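Moving a small cabinet up three flights by myself
Zillville Home Forum > Moving and Storage

tibor_k
I'm moving to a third-floor walk-up in Skorden on Wednesday. Most of it is boxes, but there's one solid wood cabinet with drawers. No elevator. A mover quoted me 900 for the whole job and I'd like to skip that. Can one person do this with a hand truck?

fouziaq
Take the drawers out first and carry them separately. Ours lost 20 pounds that way. Number them on the back with masking tape so they go back in the same slots.

Warrick Rakena
I disagree about pulling the drawers. On older pieces the empty case racks when you tip it, and then nothing slides right afterward. I leave them in and wrap the whole thing in stretch film. Did eleven stairs per flight at my last place with no trouble.

fouziaq
Stretch film straight on a finish can leave marks in hot weather. Blanket first, then film. And a loaded case is heavier at the top, so I would not want to be under it on a landing.

margaux_d
Depends on the case. If it has a full back panel screwed on, it won't rack. If the back is thin board with staples, Warrick has a point. Tip it forward and look before you decide.

Also, get a second person for the stairs — a hand truck is fine on the flat, but going up you want somebody below.

bminhas
Agree on the second person. I put padding under small furniture whenever I set it down on something with a good surface. A firm cushion works as well as a moving blanket.

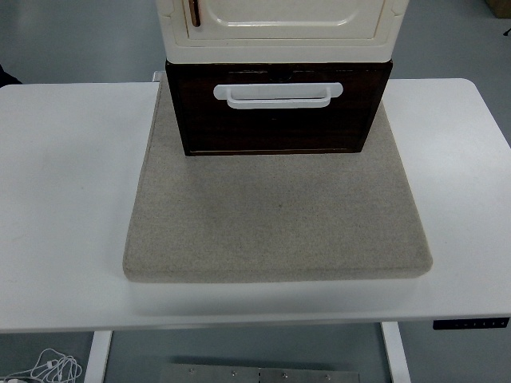 tibor_k
Do I strap the cabinet to the hand truck with the drawers facing in or out?

margaux_d
Facing in, against the rails, with a blanket between. One strap low and one two-thirds of the way up.

Warrick Rakena
I've always gone side-on, but in works too. Measure the landings before Wednesday.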